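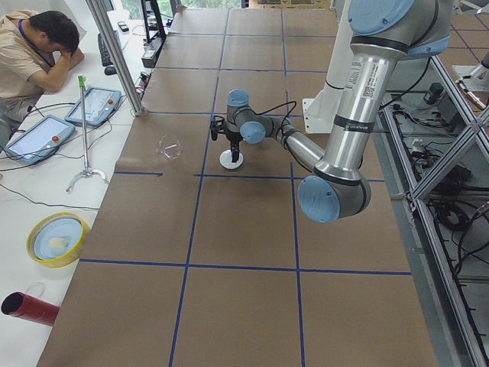

grumcombe927
Kraft paper on the worktable again, taped into big squares in dark blue. Love it! Way cheaper than a proper mat, and you can scribble on it.

shukfan_t
Mine creases within a week though. I gave up and went to vinyl.

grumcombe927
A few creases don't bother me (a glass lying on its side might roll, I guess).

jihad.s
Vinyl shows every scratch. Paper for me, new sheet every Sunday, 20 bucks a roll at Wollero.

shukfan_t
Still team vinyl, sorry! What colour tape peels cleanest?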